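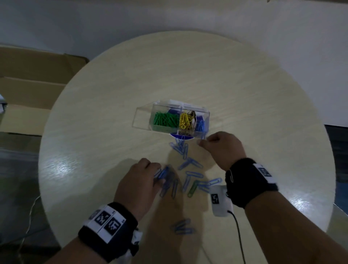

Wundell Hand Capture Kit, second release

Denise Lightfoot

Wundell has started shipping the second release of its hand capture kit, used to record bimanual desk tasks for training manipulation policies. Our unit arrived in November and has been on the small-parts bench since then.

The kit consists of a head camera, a pair of fabric wristbands carrying square fiducial markers, and the Osturach recording software. The hands stay bare, so fingertip contact is not altered by a glove. Wrist pose is solved from the markers in the head view. Finger pose is estimated separately and is the weaker of the two outputs.

We ran it on sorting tasks, mainly colored paper clips gathered from a tabletop and returned to a divided dispenser. Clips are a hard case. They are thin, they overlap, and the fingers cover them at the moment of pickup. Wrist tracking held through most of each episode. It dropped when a forearm rolled far enough to turn every marker on that band away from the camera, and it took up to 6 frames to recover. Clip color was labeled correctly in good light, with errors where clips of the same color lay across each other.

Setup takes 5 minutes per operator, most of it calibration. The bands should be snug; a band that slides along the wrist puts an offset into the whole episode, and the software does not flag it. Cable routing needs attention on a small table.

Export is to the Halvorsen format or plain CSV. The CSV export omits confidence values, which limits its use for filtering.

The license covers 4 operators. Additional seats are sold in blocks of 16. Tanorside handles orders and repairs in North America, and existing customers can exchange first-release bands through them at no charge. The head camera is unchanged.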